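Lime plaster over light straw-clay: cure time before second coat?

claybase_2
13 February 2024
North wall of the Cirnarbridge workshop is light straw-clay, infilled in August. Scratch coat is NHL 3.5 with Zindik sand, 873 kg used so far. Local supplier says wait a month between coats. The Drallomano manual says two weeks if the coat resists a thumbnail. Which do you follow?

tamped_wall
Thumbnail test. Calendar figures assume a humidity you don't have.

ostler1288
Disagree. A fingernail tells you about the outer skin and nothing behind it. Break a piece off in a hidden spot and spray it with phenolphthalein. If the core goes pink, it hasn't carbonated.

claybase_2
No indicator on hand. Ordered some. Infill reads 19 percent on the long probe, wall is 12 inches thick.

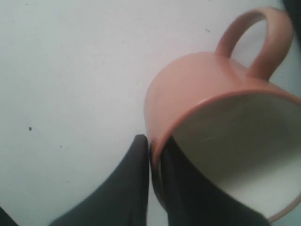
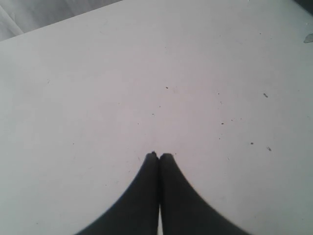

Probe depth was 6 inches, three readings, all within a point of each other. Density of the infill is on the high side because we mixed the slip too thick for the first lifts.

tamped_wall
19 is fine for lime. The first coat needs to be misted anyway.

ostler1288
Fine for lime, marginal for the straw. I would not close up both faces until the core is under 18. Also, NHL sets partly by hydraulic action, so full carbonation isn't required before coat two. I should have said that above -- the spray test is a check on depth, it isn't a pass/fail.

alcantara_lime
Three weeks here on the Alcantara job, same binder, no cracking. Mist twice a day for the first week and keep burlap on it.

claybase_2
Going with three weeks, inside face left open. Will post readings when the indicator arrives.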